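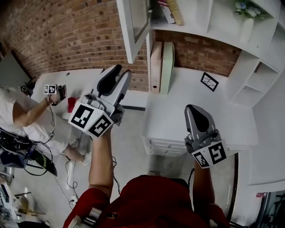 Two operators at a white tabletop, hand-held grippers fitted with marker cubes.

Workshop tips: good practice for hand-held gripper work in a furnished room

These notes apply to household tasks done with hand-held grippers, where the record will later be used to program a robot arm. They follow the Plemley room rules, revised June 3, 2020.

Marker cubes
Keep every printed face clean and flat. Wipe with a dry cloth only. A cube with a lifted corner or a scratched pattern is replaced, never taped. Do not hold a cube by its printed faces when picking up the tool.

Finger pads
Brush the pads before each session. Dust in the grip texture lowers friction, and the operator will squeeze harder without noticing. Whitlock pads are rated for 1,155 closing cycles in our shop log; change both pads of a pair together.

Cables
Route each cable down and away from the working hand, with enough slack for a full reach to the top shelf. Floor cables go along the wall. Coil spare length and strap it — a loose pile catches shoes.

Two people at one table
Agree on who reaches first. Grippers should not cross. The person without the object holds still until the other has let go and drawn back.

Doors, glass and keyholes
Open cabinet doors by the handle or the solid edge. Do not close the fingers on glass, moulding or small brass fittings. Support a door from behind if it swings freely.
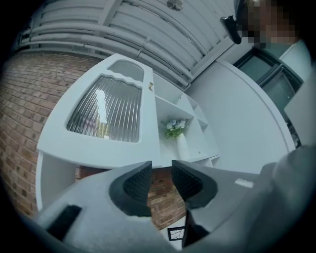
Gripper fingers and pads, with the reeded glass cabinet door beyond.

Shelves and small items
Vases, artificial flowers and framed pictures stay where the room plan puts them. If one is moved during a task, return it before the next run. Approach a vase from the side at low speed and close on the body, not on the rim.

Records
Write down the tool number, pad change and any contact with furniture. The Flandutau sheet has 84 lines; start a new one when it is full. A run with an unlogged contact is marked void. The Zitent archive held 2,209 runs at the October check, and void runs are kept there under a separate heading.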